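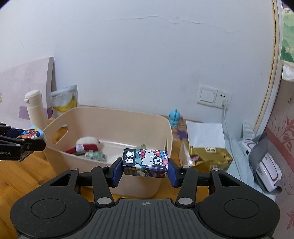 Adhesive residue on coated cardboard boxes after removing price labels

I sell small boxed collectibles out of a unit in Wadenholm, mostly blind boxes and other sealed items. Last month I took over the remaining stock of a shop in Mellholm, 1423 pieces, and nearly all of it carries the old shop's price label on the underside. The labels are plain white paper with a permanent adhesive. On boxes with a glossy coating the paper layer comes off and leaves the glue. On boxes with a matte coating it sometimes takes the print with it.

The boxes have to stay sealed, so anything that soaks through the board is out. So far I have tried:

Hair dryer on low, then peeling slowly. Works on gloss, slow on matte.
Cooking oil on a cotton pad. Removed the glue, left a dark stain in the board that has not faded.
White vinegar. No visible effect.

Is there a solvent that removes the glue without lifting the ink? I would prefer something I can buy locally. The stock room is at 22 degrees Celsius and fairly dry, if that matters.

Catalina Urrutia

Ignacio Ojeda
The coating decides the method, so sort the boxes first. Put a small drop of water on a bottom flap. If it beads and wipes off clean, the surface is film laminated or UV varnished. If it darkens the board, the surface has a thin water-based coating or none, and you should keep all liquids away from it.

For laminated or varnished boxes, use lighter fluid (naphtha). It evaporates quickly, leaves no oil behind and does not swell paper fibers the way water does. Put it on the cloth, never on the box. Hold the cloth against the label for 10 seconds, lift one corner with a plastic card, and peel back at a low angle, close to flat against the surface. Roll off what remains with a crepe rubber block of the type sold for cleaning sandpaper. Open a window, wear nitrile gloves and keep it away from the hair dryer.

Avoid acetone and nail polish remover, which dissolve most varnishes. Isopropyl alcohol is less predictable. On some printed films it is harmless and on others it takes the color off in one pass, so test it on a box you can afford to lose.

For uncoated or matte boxes, stay with heat. Warm the label from the side, peel, let the residue cool completely, then use the crepe block with light pressure in one direction. Rubbing back and forth burnishes a matte surface and leaves a shiny patch.

The oil stain is permanent for practical purposes. Cornstarch left on overnight will draw out a little of it if the stain is recent.

mornura3717
just put your own label over the old one. same size or bigger. buyers dont look at the bottom

Sfakianakis
Covering works if the new label is opaque. A thin white label lets the old price show through under a lamp. Ask for "blockout" labels, which have a gray backing.

I would add one thing to Ignacio's method. Check the shrink wrap before you start. If a box is wrapped and the label is on the wrap, naphtha can haze the film. Warm air will also shrink it further and crush the corners, so use the lowest setting and keep the dryer moving. A label on the wrap usually peels off cold if you pull slowly.

Catalina Urrutia
The water drop test separated them well. Most of the gloss ones bead. Naphtha and the crepe block left a clean surface on the first tray. I will use blockout labels on the matte ones where the glue is old and has gone hard.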